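**Steamer lid, bamboo weave with yellow plastic rim** – Wulex, sold single

Back in stock since Monday. Lid only, basket not included, please read that twice before ordering.

Woven bamboo panel in the middle, yellow plastic ring round the outside, five thin spokes running out from a small round hub. Hub is domed, doubles as the knob. Flat strips, natural color, so some come paler than others. No two match. Not a fault.

- Item no. 394
- Carton orders: up to 500, ask for Yamila Ulloa
- Ships from Zultendale
- Returns: unused only

**Fit.** Measure your pot across the top, outside edge to outside edge. Then measure again. Most returns we get are people who measured the old lid insted. The ring should sit on the rim of the pot, not drop inside.

**Care.** Wipe down, rinse quick, stand on edge to dry. No dishwasher. No soaking overnight. Keep the yellow parts well clear of open flame – plastic is plastic. Don't stack pans on top, spokes will bow.

**Loose ends.** Bamboo frays a bit with use. Strip end sticking up? Snip it with kitchen scissors, close to the weave. Don't pull, you'll get a gap.

Replacement panels: none yet. Saodah Tjoa is asking the supplier, maybe October.

Matching baskets are on the Futex page, differnt shipping rates, seperate cart. Sorry, can't combine.

Trade price on request, email or phone, mornings best. Desta picks up till noon. 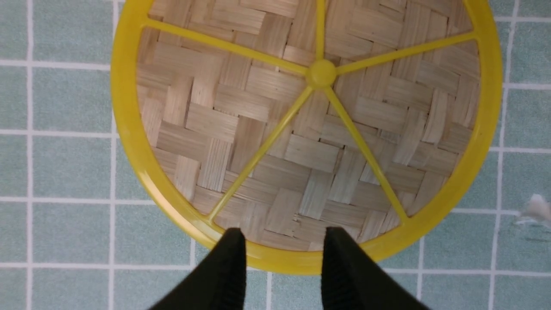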